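Notas para a apresentação: superfícies com padrão de mármore na bancada
Encontro de março, sala pequena, 14 minutos mais perguntas

Abertura. Dizer quem sou e por que trabalho com painéis e folhas decorativas. Agradecer à Marloes Wuyts, que cedeu a lista de amostras da Itura. Não ler a lista em voz alta.

Ponto 1. O brilho. Num catálogo, o branco brilhante parece sempre uniforme. Numa bancada com luz de teto, aparecem reflexos e o veio perde-se nessas zonas. Pedir ao público que olhe para os veios castanhos e depois para os pontos de luz. Pausa.

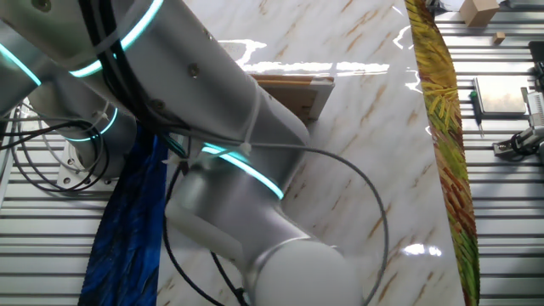
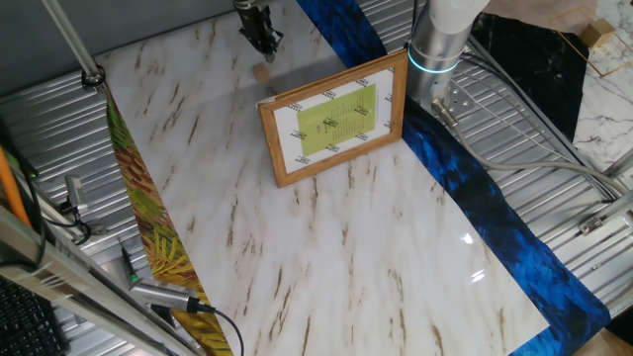 Padrão de mármore branco com veios acastanhados, superfície brilhante.

Ponto 2. A escolha faz-se com objetos em cima. Uma moldura de madeira clara ou um cubo pequeno dão logo a escala do veio. Sem nada pousado, um veio largo e um veio fino confundem-se. Contar o caso da loja Tresis, que encomendou 14 folhas a partir de uma fotografia e devolveu 4.

Ponto 3. Vizinhança de padrões. Folhagem verde, amarela e vermelha de um lado, penas em azul-escuro do outro: o branco do meio parece mais frio ou mais quente conforme o lado para onde se olha. O preto com veios brancos pede distância. Se houver tempo, falar da base de metal canelado. Quem usa folha fina deve pôr uma placa lisa por baixo.

Ponto 4. Limpeza. Pano macio, pouca água. Experimentei o Drinilex numa sobra e gostei, mas só durante cerca de 2 semanas. Dizer isto claramente.

Perguntas. Se perguntarem preços, remeter para a Schouten. Deixar as amostras na mesa da entrada e recolhê-las antes de fechar a sala.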